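The Big White Floor
Large pale tile is sold as the surface that looks after itself. I have my doubts.
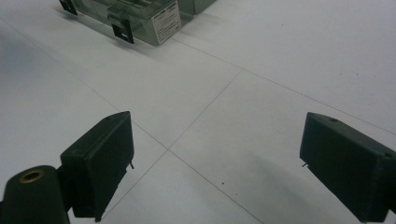 Every few years the home trade settles on one floor and tells the rest of us that our old one was a mistake. At the moment it is the big square tile in a white that leans gray, matte, with thin gray joints. You find it in show apartments, in dentists' waiting rooms and, since last October, in my sister's kitchen in Vilness, where I have spent enough time on my hands and knees to have opinions.

The sales pitch goes like this. Fewer joints mean less scrubbing. A matte face hides smears. The faint mottling, which the Sekton brochure calls "living surface," hides whatever the matte face doesn't. I asked at the Sarkmont showroom what exactly a living surface was and was handed a second brochure.

Sorin Pascu has laid tile for 25 years and doesn't think much of either brochure. "Big tiles want a flat floor," he told me. "People don't have flat floors. They have floors they think are flat." On a small tile, a dip in the concrete gets shared out among a lot of joints. On a large one it shows up as a raised corner, and you meet it with your toe.

He is suspicious of thin joints too. Customers ask for the thinnest line they can get, then choose a gray grout so it won't show dirt. Pascu's view is that gray grout shows dirt perfectly well, only later, and that it dries a different gray from the one on the sample stick. Look hardest where four corners meet, he says. A rushed job gives itself away there first.

Then there is cleaning. My sister was promised a weekly mop. She mops every other day, and what she's chasing is mostly hair, coffee and the film left by the mop before. Switching from the Pană floor soap to plain warm water helped more than anything else we tried. It also cost nothing, so I don't expect to see it in a showroom.

Her bill came to $1172, of which $617 was tile and most of the rest labor. Leveling the old floor was quoted as an extra $203. She turned it down. There are now two spots by the back door where a chair rocks.

Does it look good? In the morning, yes. It makes a small kitchen brighter, and I'd have it over the brown vinyl that was there before. I would still pay for the leveling, and I'd want to see the grout dry on a spare tile before anyone mixed a bucket of it.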